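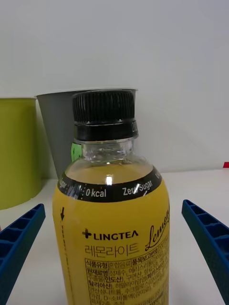 Changer les doigts d'une pince, ou comment perdre une soirée de mai

J'avais prévu une heure. Deux vis par doigt, une paire de doigts neufs, un café, et retour à la maison pour le dîner. Siyabonga Motaung, qui a monté la cellule Skulum avant moi, avait levé un sourcil en entendant le planning. J'aurais dû me méfier du sourcil.

Les doigts en treillis, les bleus, sont très bien tant qu'ils sont jeunes. Ils épousent une bouteille sans qu'on ait à réfléchir, et comme je n'aime pas réfléchir après 17 heures, nous nous entendons. Mais les nervures finissent par se fatiguer, d'abord près de la base, et un beau jour la pince serre de travers avec une parfaite bonne conscience. Les anciens en étaient à 1 512 prises. Je le sais parce que le compteur du programme me l'a rappelé sur un ton de reproche.

Démontage : rien à signaler, sauf une vis partie vivre sa vie sous le meuble. Remontage : pareil, avec en prime un doigt posé à l'envers. Un treillis à l'envers, ça plie quand même, mais dans le mauvais sens, et ça m'a coûté le café.

Ensuite vient le zéro. On ferme la pince à vide, on note la position, on rouvre, on recommence. Le carnet de Siyabonga dit « jusqu'à ce que ce soit stable », formule admirable qui ne précise ni stable à combien, ni au bout de combien d'essais. J'ai arrêté à 37 parce que j'avais faim.

Pour les essais sur objets, je garde toujours la même troupe : les deux gobelets, le jaune-vert et le gris, les petites canettes ouvertes, et les deux bouteilles à bouchon noir. La jaune passe en premier. C'est de la +LINGTEA au citron, zéro sucre, 0 kcal, autant dire une bouteille sans le moindre vice. Le plastique transparent de l'épaule renvoie pas mal de lumière, et si la caméra du poignet s'en sort avec ça, elle s'en sortira avec le reste.

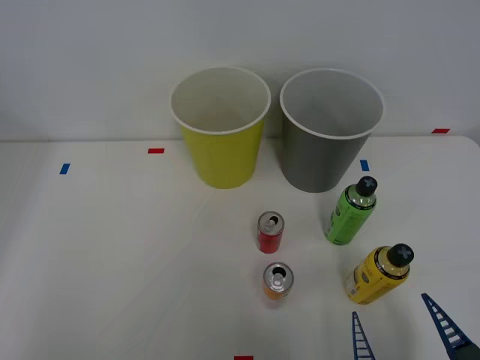 Les bouts de ruban bleus et rouges collés sur la table, eux, ne bougent pas. Je les ai vérifiés un par un avant de toucher aux objets. Un repère déplacé, et on passe la soirée à corriger un bras qui a raison. Xolani Pillay l'a fait l'an dernier, sur la cellule d'à côté, avec une obstination qui force le respect.

Reste la vitesse d'approche. Je suis redescendu à 200 dans les réglages, l'unité étant un secret bien gardé par la notice. Je remonterai quand j'aurai confiance, ou quand Xolani soupirera trop fort.

La vis court toujours. J'en ai pris une dans le tiroir, un peu trop longue, avec une rondelle.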